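Folding Is the Fun Part: A Talk with Fatemeh Mazandarani

Fatemeh Mazandarani loves cloth the way some people love bread. She can spend a whole afternoon talking about tea towels (I know, I was there!), and her short course at the Fudivley workshop has been full ever since it opened in February.

"People think folding is a chore," she told me. "Then they do 20 towels with me and they want to go home and empty the linen closet!"

Her system, which she calls Swati, has 5 folds. You learn them in order, always on a table, never on a bed. "A bed gives way under your hands. You can't get a good crease on something that sinks."

I asked what kind of cloth beginners should start with, and she didn't need to think about it. "Plain gray. No pattern, no stripes to follow. You have to feel where the edge is."

She is just as firm about the table. White if you can get it, and clear space beside the cloth, so there's somewhere for the fold to go. Her notes can stay on the laptop at the other end.

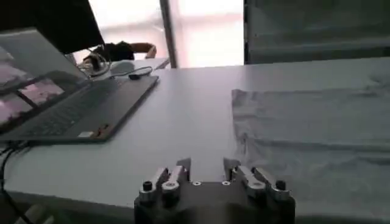 "And please, don't iron first," she went on. "Start with the wrinkles. Smooth from the middle out, flat hands, slow. I still get excited when a cloth lies down for me, and I've taught 147 people!"

Next she wants to try fitted sheets in Grasau, with a group of 8. "Everyone is scared of the corners," she said, already reaching for one to show me.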